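Packaging and Everyday Materials
Handout 4: The drink can
Instructor: Orysia Shevchuk
Karkmont Evening College, Room 20

Read this before the session on glass. You will need the terms in section 2 for the short written task, due in May.

1. Why metal

Early canned drinks were sold in steel cans with flat tops, and you needed a separate opener to get into them. Steel was strong but heavy, and the inside had to be coated so the drink did not pick up a metal taste. Aluminum took over in most of the market because it is light, does not rust, and can be formed into a thin wall without a side seam. It still needs a coating inside, as soft drinks are acidic.

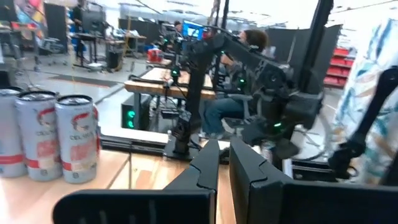 Most drink cans today are two-piece cans. The body and the bottom are one piece of metal and the lid is the second. Food cans are often still three-piece: a rolled sheet with a seam down the side, plus two ends. If you have an old three-piece can at home, bring it in. The one we used last year has gone missing from the cupboard.

2. How the body is made

Cupping. A wide sheet is fed from a coil and a press punches out discs, which are formed into shallow cups.

Drawing and ironing. The cup is pushed through a set of rings. Each ring is a little tighter than the last, so the wall gets thinner and taller while the bottom stays thick. The bottom is then pressed into a dome.

Trimming and washing. The top edge comes out uneven and is cut level. The can is washed to take off the lubricant.

Printing and coating. The outside is printed while the can is still a plain cylinder. The inside is sprayed and the can is baked.

Necking. The open end is narrowed in several small steps. A narrower neck means a smaller lid, and the lid is the thickest part of the package, so this saves metal.
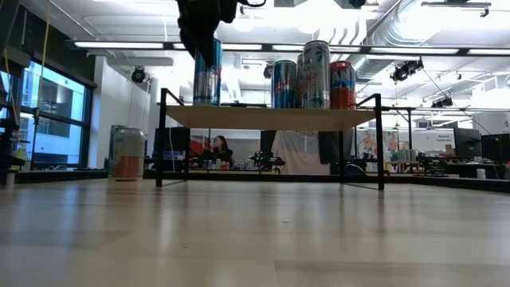

The dome at the bottom deals with pressure. A flat base would bulge outward and the can would not stand straight. The wall gets much of its stiffness from the gas in the drink, so a sealed can resists a squeeze far better than an opened one.

The lid goes on after filling. Its edge and the edge of the body are folded together into what is called a double seam. Look for this term in the Hordiienko reading, pages 20 to 30. Skip the tables on page 92, as they use the older gauge numbers.

3. Terms to know

Blank: the flat disc before it is formed
Ironing: thinning the wall by forcing it through a ring
Flange: the lip on the body that the lid is folded onto
Stay-on tab: a tab that remains attached after opening

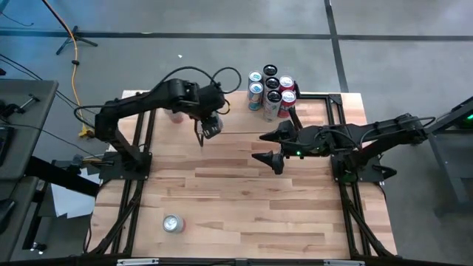
4. Written task

Write one page comparing a two-piece can with a three-piece can. Cover the number of seams, the metal used, and what each is best suited to hold. Hand it in at the front desk.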